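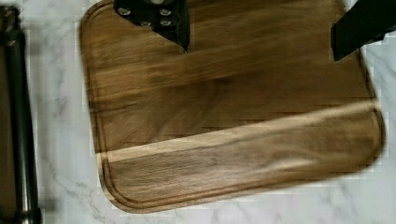

Kitchen and Daily Living Equipment Group

Visit report: Drokus arm lease, Prirnska demonstration kitchen, Stesine
Visit date: 2 September 2026

We went to Stesine to look at the Drokus, a bench-mounted arm with a two-finger gripper that Prirnska leases to supported housing providers and training kitchens. The group has had the brochure since February. The question for us was whether it could be put in a shared kitchen and left there, and what the lease covers.

Prirnska has the ground floor of a former bakery behind the rail station. Parking is on the street and metered. The front half is offices and a parts counter, and the demonstration kitchen is at the back, through a set of double doors that a wheelchair can get through without trouble. It is set up as a home kitchen, with a marble-look counter, a wooden tabletop beside it, a toaster oven, and the usual tea and canisters. I preferred that to the bare bench we were shown at the last supplier.

The demonstration ran through most of the morning. The arm was put to work over a wooden cutting board with a juice groove. Staff moved the board and turned it a little between runs, and the arm was sent to it again each time. On two of the runs it stopped short and had to be restarted from the tablet. Restarting took less than a minute, but it does need a person who knows which menu to open, and the menu is not labelled well.

The fingers are black metal plates held on with ordinary screws, and they come off for cleaning. The gripper opens to 133 mm at most. That covers mugs, most jars and the edge of a board. It will not go around our larger pots, and Prirnska does not offer a wider set. The finger sets are made by Vasiliauskas and have to be ordered through Prirnska, with an eight-week wait on replacements. I asked whether we could hold a spare set on site and was told yes, at our own cost.

Hardware close to the counter edge is worth thinking about before anyone books a site survey. Our own kitchens have rails, hooks and towel bars all over the place, and most were fitted by tenants.
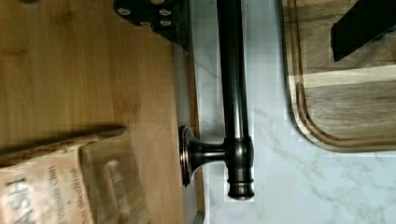 A colleague who read the draft of this report asked whether the towel bars would have to come off before an install, and said that if so the whole thing was a non-starter for the upstairs kitchens, where people use them for balance as much as for towels. I put this to Prirnska by email. The reply was that fixed items can stay, but each one has to be entered as a keep-out area during the survey, and every keep-out area takes away some of the reach. They would not say how much without seeing the room. The colleague's view is that we should get that in writing before paying for anything, and I agree.

The lease is $309 a month, with a minimum term of two years. It includes the arm, one finger set, the tablet and remote support in business hours. It does not include the survey, the mounting plate or any electrical work. There is no weekend support, and our kitchens are busiest on weekends.

Noise was better than I expected. We could talk at a normal level beside it. The motion is slow near the counter and noticeably quicker higher up, and I would want the upper speed turned down for our users. This can be set on the tablet and locked with a code.

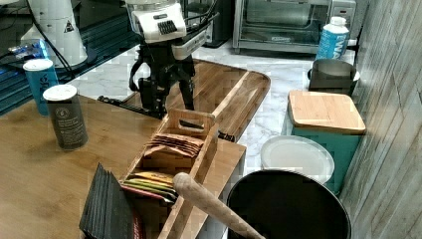
Clutter is the other thing to plan for. The Prirnska staff were open about it and said they leave the tea, the canisters and the rest out on purpose, as customers will do the same. They also said that tall items close to the arm are what cause most of their service calls. A shared kitchen on a Saturday has a lot of tall items in it.

Training is a half day for up to eight people, held at Stesine. On-site training is extra and was not priced on the day.

Still outstanding:

Written answer on keep-out areas and reach
Price for survey and on-site training
Whether the tablet labels can be changed to larger type
Cleaning instructions for the finger sets, which were promised and have not come yet

My recommendation is to ask for a survey of the ground floor training kitchen only - it has the most clear counter and the fewest fittings - and to leave the upstairs kitchens out of the request for now. If the survey fee is more than one month's lease, I would bring it back to the group before going ahead.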